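October
By Lourenço Carrilho

Print this page | E-mail this page

4. What people do with the cloth they don't use

I should say up front that I went into this part of the study expecting to write about waste. I had a whole paragraph ready about overbuying, with a nice gloomy tone to it, and I ended up throwing it out after the first month of interviews. The 40 home sewists who talked to me in Dornilura did own a lot of fabric they hadn't sewn (one of them keeps hers in a bathtub, and showers at her sister's), but very few of them thought of it as fabric they had failed to sew. They talked about it the way you might talk about a full pantry.

The diaries helped a lot here. Section 3 covers how they were collected, so I'll only repeat that we ended up with over 2,000 entries, most of them a line or two long and written late in the evening. I asked people to write something down whenever they touched a piece of fabric, whatever the reason. I thought I'd get cutting and pinning and pressing. What I got, over and over, was folding. People took a length of cotton out of a drawer, looked at it, refolded it a different way and put it back, and then they wrote me a note saying they'd had a good night's sewing!

I coded these entries as "handling without cutting," which is a clunky name, and my second reader, Urban, still calls it petting. We argued quite a bit over where petting stops and planning starts. If a person lays a pattern piece on the cloth and then goes to bed, is that planning? I said yes. Urban said it depended on whether the iron had been on. We settled on counting it as planning any time a second object was involved, a pattern or a tape measure or even a phone with a picture of a shirt on it, and once we had that rule our disagreements mostly dried up.

Where the handling happens matters more than I'd guessed. People with a surface that stays clear for sewing cut into their fabric sooner, and they wrote shorter entries about it too. People who share the dining table with homework and mail did most of their handling standing up at the closet door. I don't want to lean too hard on this, as the ones with a permanent table also tended to have more room and more free evenings, and I can't pull those apart with the number of households I had. But several of them brought it up without being asked. "If I have to clear it, I won't cut it" is how one woman put it, and I heard close versions of that from people who had never met her.

The covering on the table came up too. I hadn't planned a question on it, so everything I have is from side remarks. Some sewists like a bare top so the shears glide along it. Others lay down a blanket or an old sheet first, to keep slippery cloth from wandering off while they work (anyone who has tried to cut a lining on a polished table will sympathize). The second group were fussy about color. A covering close to the shade of the project makes it easy to lose a cut edge, and two diaries mention snipping straight into the sheet underneath.

Figure 2. A work surface with a textile covering.

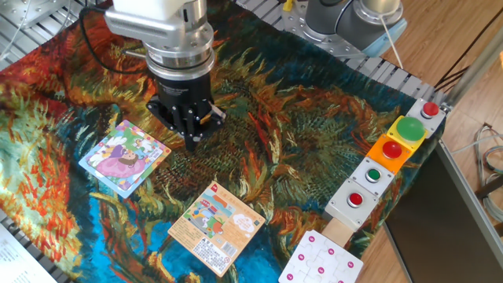 The other thing that slows people down is price, though it works backward from what I expected. Cheap fabric sits longest. The Nemetti market sells remnants by weight on Thursday, and those bundles come home without any project attached to them, so they go to the bottom of the pile and stay there. Expensive cloth got cut within the season more often than not. People were nervous about it, and they wrote long, worried entries the night before, but they did it. My guess is that spending real money forces you to decide what the thing will be before you leave the shop.

Deadlines work even better. Four of my sewists make costumes for Udance, a youth dance group that puts on a show every spring, and their diaries read like somebody else's altogether. There's hardly any folding in them. Fabric comes in the door and it's cut by the weekend, sometimes the same night. One of the four had a stack of wool at home that she hadn't touched in years, and she saw no contradiction in that at all. The wool was hers, she said, and it could wait.

I'll come back to ownership in Section 5, where I look at what happens to a collection when it gets handed down.

Print this page | E-mail this page

Reader comments

marguerite_h: I feel very seen by the folding part. My husband asked what I was doing last night and I said sewing. No needle was involved.

Tobin: Did you ask about washing? I prewash everything the day it comes home and I swear the washed pieces get used first.

L. Carrilho: Good question, Tobin, and no, I didn't. A few entries mention it, so I'll go back and look.

quiltbarn: 100 percent agree on remnants. Mine are in the garage with the skis.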